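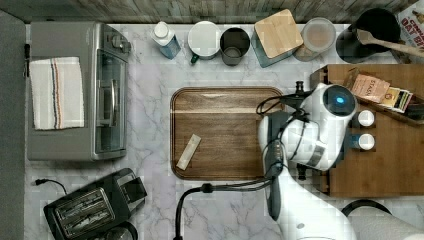

Hi again, and sorry this one landed in your inbox a bit later than I promised. I spent most of the week moving my sample notes off the old laptop and it took forever (never name 63 folders "misc", please learn from me).

The big thing I wanted to tell you about is Javis, the little log reader I've been mentioning since April. Version 2 is out! If you missed the earlier emails, Javis takes the DNS logs from your home router and pulls out the lookups that repeat on a timer. Malware that phones home tends to do it on a schedule, and a schedule stands out once you line up the times in a row. So does a lot of harmless stuff, I should say. My first run flagged 19 domains and all but two were update checks or a weather widget.

What's new:

– You can feed it a whole folder of logs now, and it sorts out the dates by itself.
– The allow list finally works with subdomains. Several of you wrote to me about that one, and you were right, it was broken.
– Timers with a bit of random delay added are caught too, as long as the log covers at least 7 days. With shorter logs it just guesses, so I turned that part off.
– The output is plain CSV. I know some of you liked the colored report, but it was a pain to keep up and I never opened it myself.

The jitter part borrows an idea from Koltov, the packet timing script I wrote up last winter. I tried to reuse the code as it was and gave up after an evening – it was full of paths from a machine I don't own anymore. I rewrote it from scratch and it came out shorter, which made me happy for a whole day.

One warning if you're upgrading. The settings file has changed, and the old one will load without any error and then quietly ignore your allow list. Delete it and let Javis make a fresh one. I'll add a proper message for that in the next build.

Please only run it on logs from your own network, or one where you've been told in writing that you can look. A DNS log says a lot about the people in a house, and I would feel awful if this thing got used for snooping on roommates.

I'll be showing it at the Drandidstead security meetup later this fall, in the short talks after the break. Bring a log if you want to try it on your own data, and strip out anything private first!

Next time: the Shukla mail filter, and why mine kept eating the invoices from my web host. If you've had the same trouble, hit reply and send me your rules file.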